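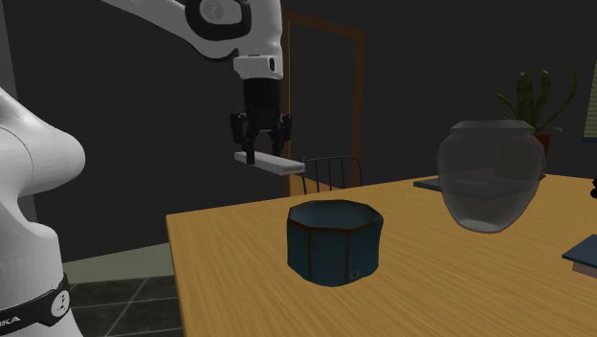

## 4. Leveling the table

The Garkside 250 ships with four screw-in feet. The box says "self-leveling." They don't level themselves, so plan on doing it by hand.

1. Put the table where it will stay. Leveling it in the garage and then carrying it to the den is wasted work.
2. Turn all four feet in until they stop.
3. Set a spirit level across the short side. Phone apps are popular for this, and we have yet to see two of them agree.
4. Turn out the foot at the low end, half a turn at a time, and check again.
5. Repeat along the long side, then go back and recheck the short side. It will have moved.
6. Press on each corner. If one rocks, bring that foot down until it touches the floor.
7. Tighten the lock nuts with the 8 mm wrench from parts bag 3427.

**Note:** The Nedum felt pads sold for this table add height, and not evenly. If you must use them, fit them before step 2.

**Caution:** Do not turn any foot out more than 59 mm. The thread keeps going past that point, but there isn't enough of it left in the leg to hold a loaded top.

### 4.1 Carpet

Expect to do the whole job twice. Carpet settles under the feet, and a table that was level in the morning may be off by evening. Parkow makes spreader cups that are said to cure this. They slow it down.

### 4.2 If it still wobbles

Check the bolts under the top before you blame the floor. Gkikas brackets (older kits only) loosen in the first month, whatever their leaflet claims about thread lock. Snug them up and start again at step 3.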